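Pitch notebook, Vitale ground, September
Posted in: Sports Turf, Drainage, Workshop Notes

Print this page | E-mail this page

Picking up from where Kosmas left off. Slit drains on the north touchline are open again as far as the 31 m peg. The sand had capped over with fines and water was sitting on top of it. Scraped it back by hand and topped up with the Furkach sand.

Infiltration test repeated in 2 spots, center circle and south goalmouth. Center is fine. Goalmouth is still slow, and the core shows a black layer under the thatch. Carmela wants it hollow-cored again before any more seed goes down. I agree.

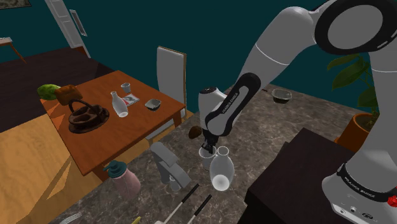 Irrigation tank was down to 2000 liters at 6 a.m., should have been 3000. Ezequiel checked the float valve and found grit in the seat. Cleaned and refitted. Read the level again tomorrow before the first cycle and write it here, not on the whiteboard.

Wina rye is up on the east side, patchy near the dugouts. Volkan overseeded those strips by hand.

To do: sharpen the cylinder on the small mower, order tines, ask Wálter if the club can move training off the south end.

2 comments | 0 shares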